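Ticket 547: Protective stops on cup-to-rack task, plus some housekeeping on the safety rules
Queue: Cell support
Opened by: Wendy Ashworth
Assigned to: Róisín Hanrahan
Opened: 2025-06-11
Status: Waiting on sign-off

Wendy, 9:10
Arm keeps going into a protective stop on the way from the cups at the far end over to the dish rack. Got 5 stops this morning before I gave up and came here. Message on the pendant is the generic force limit one. I clear it, it runs fine for a bit, then stops again. Nothing in the task program has changed that I know of. Could it be the new gripper fingers? Can I just bump the force limit up a notch and keep going?

Róisín, 9:24
Please don't bump anything yet! I know it's tempting (I have done it, I regretted it, I spent a whole May afternoon putting it back). The force limit belongs to the safety configuration, and our rule is that nobody touches that part without a new checksum in the binder and a second person signing. Leave it where it is and I'll come take a look.

In the meantime, could you export the log from the pendant and drop it on the Gilmartin share? The whole thing, please, with the startup lines too.

Wendy, 9:41
Log's up. Leaving the limit alone, promise.

Róisín, 10:35
OK, I'm at the cell now. Before I get into the log, I went through the start-of-shift card the way it's written, top to bottom, and I'm pasting my notes so we have them in one place.

Mounting plate bolts: checked with the torque wrench, all good.
E-stops: pressed and reset on both pendants, each one stopped the arm it's supposed to stop.
Safety checksum: matches the binder. So nobody has quietly changed a limit, which was my first suspicion, sorry everyone.
Payload setting: hmm. See below.
Cables along the arm: straps on, but I want to watch them through a full move.

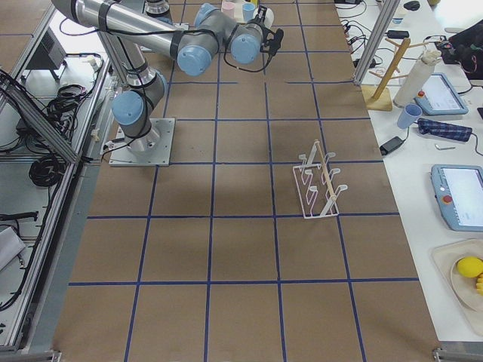 Do I have to run the whole start-of-shift card again after clearing a protective stop?

Only the short part on the back: find out what caused it, check that the arm and the gripper are okay, make sure people are clear, then restart at reduced speed. The full card is for the start of a shift, after an emergency stop, and after anyone changes hardware or the safety settings.

I put that in here because I've been asked three different ways this month and the card itself is kind of mushy about it. I'll reword it when I do the next revision.

Back to the payload. The setting on the pendant is still the one for the old Driritz fingers. Wendy, you swapped to the Villum ones, right? They're heavier, by 78 grams going by our kitchen scale. Doesn't sound like much, but the controller uses that number to work out what forces it should be feeling, and if the number is off it sees a "collision" that's really just its own hand. Center of mass moved a little too.

Wendy, 10:52
Yep, that was me, I swapped them yesterday before I left. I figured fingers were fingers! Is there a form for that?

Róisín, 11:05
There is, and it's buried, so I'm not going to give you a hard time. It's the end effector change sheet in the Itiswood folder, under "Archive" for reasons I can't explain. I'm moving it out today. What it asks for:

Power down before the swap.
Weigh the new part and write the weight on the sheet.
Update payload and center of mass.
Run the empty-hand move at reduced speed, watching the force readout.
Have someone else look over the numbers and initial.

I've entered the new payload and done the empty-hand move. Readout is a lot calmer. I also ran the full path with no cup, at reduced speed, and watched the cables the whole way. One strap near the elbow looks like it gets a bit of a tug at the top of the swing, so I loosened it and gave the cable some slack. I don't think it was causing the stops, but it would have been a ticket sooner or later.
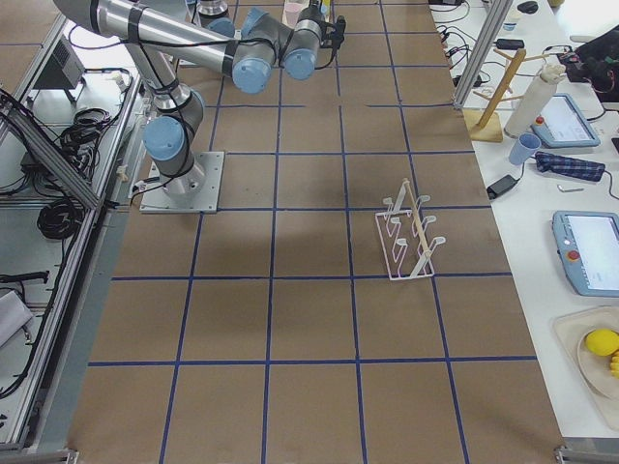

While I was in there I reread our house rules for the cell, and a few of them need tightening up. Here's what I'd like to change, shout if you disagree:

1. Whoever is running the arm keeps their pendant within reach. If you walk off to get coffee, the arm is stopped first, every time.

2. Stay out of the arm's reach while it's in automatic, even if it's "just" a collaborative robot. Our risk assessment was written for this gripper carrying cups. Put a knife or a glass in there and the assessment doesn't cover it anymore, so come talk to me first.

3. Tools come off the robot's table before you hit play. Count them back into the drawer if you're the forgetful type (I am).

4. After the same stop happens 3 times in one shift, quit resetting and open a ticket. I realize that's what you more or less did, Wendy, so thank you for that.

5. Any change to fingers, cables or mounting gets a sheet. Even tiny ones.

I'd also love for the stop messages to get written down word for word. "It stopped again" in the logbook is better than nothing, but not by a whole lot.

Wendy, 11:30
All fine by me. On 2, does that mean I can't reach in to straighten the rack between cycles? I do that all the time.

Róisín, 11:38
You can, just pause the program first and wait until the arm is standing still. I'll add a pause step at the end of each cycle so you don't have to time it. And if the rack needs straightening that often, let's get it fastened down. Adding that as a separate ticket.

Wendy, 13:50
Ran it with the new payload, reduced speed first and then normal. More than 40 minutes with cups and no stops. Change sheet is filled in and in your tray, needs your initials on the last line.

Róisín, 14:02
Great news! Coming by to initial it. I'm keeping this open until the binder page is updated and the reworded card is up at the cell. Wendy, can you hang on to the old fingers for now? If we go back to them, that's a new sheet too.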